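Valton lab course, team Clitico, progress thread. February 27, 2018.

1/ Assignment: pick a small block off a table with a simulated arm. Grading is on success rate and on how readable the code is.

2/ Logged 1,107 episodes since the last post. Reward is still sparse – one point for a lift, zero otherwise. Moving to a shaped reward on gripper-to-block distance.

3/ Found 2 bugs. The z offset was applied twice, and the reset script ignored the seed. Both fixed in the Pledo branch.

4/ The randomizer now varies table texture and light level. Block size stays fixed until the baseline is stable.

5/ Episodes take about 13 seconds each on the lab machine. Rendering is most of that. Training runs will go headless, with renders only at checkpoints.

6/ Checkpoint render:
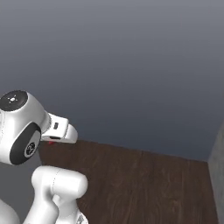

Gripper low over the wood table, red object just under the hand.

7/ Next: log contact forces and rerun the baseline with the fixed seed. Config goes up on the course page after that.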